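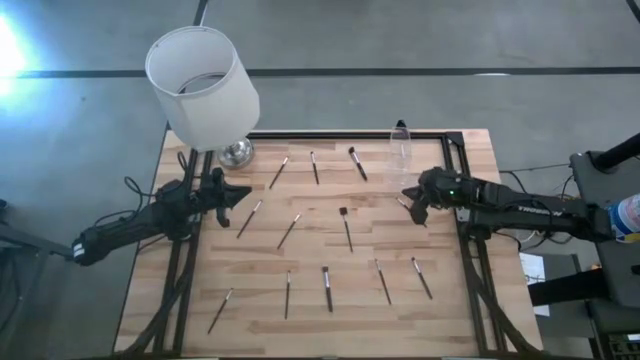
Visit to the Clunwood open day, Thu 30 June
Notes for the Dendach equipment plan
Posted by Endang Wuisan
Filed under: Visits, Packing room, Budget

We left early and were at Clunwood before the coffee was ready. Yuzuki Yokoyama drove and I read the questions aloud, so that we would not forget them as we did at the fair in March. For readers from the other departments: we would like to know if a pair of robot arms can do a part of the work in our packing room, where the cosmetic brushes and the pens are laid out and put into sets, and how much money we should reserve for it in the next plan. The decision is not made. I write down what we learned while it is still fresh.

Clunwood is a laboratory with one large open hall. They do not sell robots. They let companies visit and talk with the people who work on the tables, and I found this much better than a showroom. Kaede Mizuno received us and gave us the whole morning, although other groups were also waiting for her.

Our first question was the price of the arms, and she told us politely that it was the wrong first question. A quotation for arms is easy to get. The difficulty is everything that stands under the arms and behind them. When we made our first estimate in March, we wrote one line for the arms and one line for "accessories", and the second line was very small. I am a little ashamed of it now.

The table is a good example. The arms need a stiff frame, and the frame must keep its position, otherwise you have to set up the cameras again every time a person leans on it. Kaede recommends 4,000 for the frame, the table top and the mounting of the cameras, for one station, before you buy any arm. Yuzuki asked if we can use our old packing benches. The answer was yes for the first month and no after that. Our benches have wheels, and two of them do not lock.
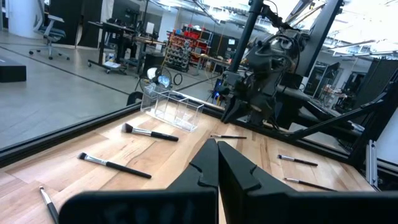 The next thing is the fingers. I had thought that a gripper is bought once, like a drill. For thin handles this is not so. A large powder brush and a thin liner brush are very different objects when you want to pick them up from a flat table, and we have 171 articles in our brush and pen list, so we need to decide which of them the station has to handle in the first year. Kaede would start with the articles that have similar handles and leave the very thin ones for later. She also told us to plan spare fingers from the beginning and to have a drawer for them with a label, because people take them away to compare and do not bring them back. I have seen the same with our torque drivers.

She gave us a useful rule about cameras, too. One camera near the gripper shows if the fingers are in the right place, but it does not show what the other arm is doing, so you want one more that looks at the whole table. In our March estimate we had only one camera for each station. Please correct this line, Mitsuko, I have marked it yellow.

We stayed a long time with the question of hours. Somebody must put the brushes on the table, start the run, watch it, and put the brushes on the table again in another arrangement. This is paid time, and in our plan it did not exist. Clunwood counted it for one of their own small tasks and came to 107 hours of a person's time until they were satisfied with the result. Kaede did not want to say that ours would be the same. It depends on the objects and on how strict you are. But it is a real number from a real task and I prefer it to the zero which we had. 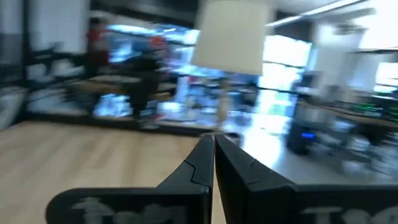 Space was my own subject, and I had brought the drawing of our packing room. I had colored one rectangle for the station and believed that this was enough. When I compared it with the hall, I saw that the rectangle must grow on every side. You need to walk around the table, the cables need a way to the wall, and there is a desk for the computer. We also have to think of the daylight. The windows at Clunwood are large and very bright, and ours face the loading yard, where the afternoon sun comes in low, so I would add blinds to the list. Then there is the question of a mobile base. They have a dark one with a small blue light in front, standing on the shiny gray floor, and Yuzuki liked the idea that it could bring the trays to the station. I liked it also. But our floor has a step between the store and the packing room, and I do not want to pay for a ramp and a vehicle in the same year as the arms. I propose to leave it out and ask again in the next plan.

After lunch (soup, very good, and a bread roll that I kept for the drive home) we had a short talk with two suppliers in the side room. Ogola offers the station as a package, with installation and one day of training. Grila sells the parts separately and lets you rent one arm for a trial period. The package is more comfortable. The rental is more interesting for us, as we do not know yet if the thin articles will work at all. Grila asks 3,000 for the trial, and this sum is taken off the price if we buy afterwards. I asked for that in writing and it should come this week. Ogola could not tell me what a service visit costs in the second year, and I have asked them to send it.

So my proposal for the plan is one station and not two, with the frame bought new, two cameras, spare fingers, blinds, and the working hours as their own line. The rental comes first. If the trial goes badly, we keep the frame, and the inspection group has already said they would take it.

One point I forgot to ask on the day is the noise. Our packing room is small and the people there listen to the radio. I have sent Kaede a message about it.

I sent these notes around before posting them, and two answers are added below.
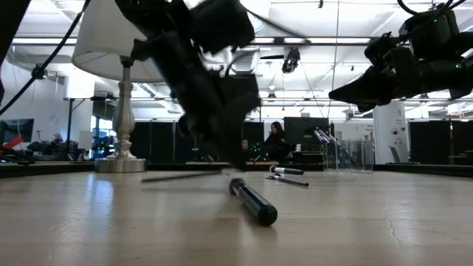
Prapai Ratanaporn wrote: Thank you, this is clearer than the March version. I agree with one station. My worry is the pens. They are in the same 171 articles, but they roll and the brushes mostly do not, and I would not promise pens to the sales people in the first year. Can we ask Grila to use our own articles in the trial, with a box that we choose ourselves? Also please write who pays for the working hours, packing or us. If it is packing, they should hear it from you before they read it in the plan.

Mitsuko Amano wrote: Camera line is corrected. I moved the blinds to the building budget, where there is still something left. I need the Ogola service price before I can close the table, otherwise I must put in my own guess and you will not like it.

To Prapai: yes, I will ask Grila for this, and I will pack the box together with you. For the hours I will go down and talk with the packing room first. The drawing with the bigger rectangle is in the shared folder now, the old one is deleted.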